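Course notes, Unit 4: Task allocation after automation
Instructor: Yanling Qian

Reading for this unit: the Jafri storeroom report, sections on put-away and exceptions. Bring the task sheet from Unit 3.
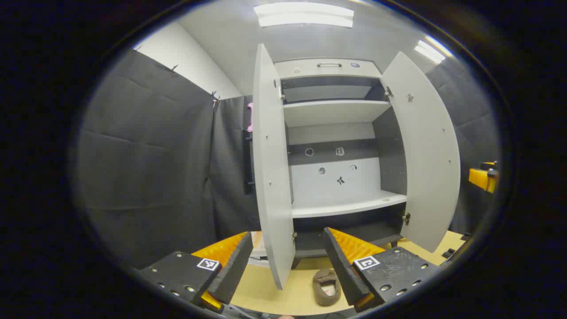
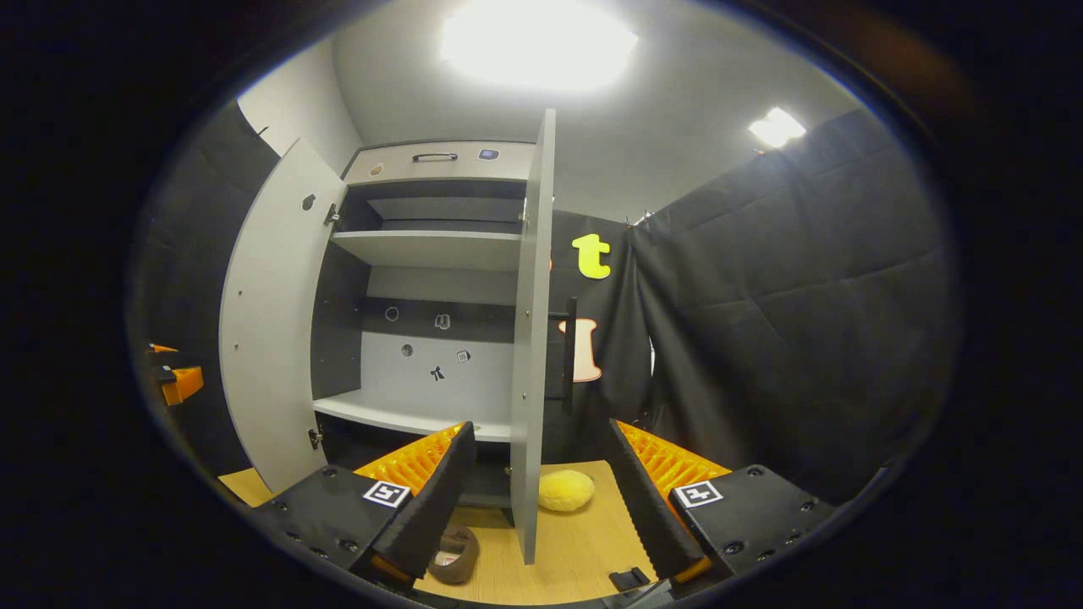 Cabinet with both doors open, hand-held gripper in front.

Put-away at Jafri was one job before the change. A clerk opened the cabinet, placed the item, closed the doors and signed the log. The report splits this into four tasks and assigns each to a person or a machine. Placing went to the machine. Logging became automatic. Door checks and exceptions stayed with the clerk.

An exception is any item the system declines to handle. The log for August lists 2,431 items, of which 300 were exceptions. Each one interrupts other work, so the clerk's day is now made of short tasks at irregular times - a change the original job description does not cover.

Terms to know:
Residual task: work left to a person after allocation.
Demonstration work: performing a task by hand so that a machine can be trained on it. Habibur Jayawardena's section treats this as skilled labor and argues for a separate pay grade.
Handback: return of a task from machine to person during a shift.

For discussion: who should have the authority to trigger a handback, the clerk or the shift lead? Compare Jafri with Brurkard, where only the lead may do so.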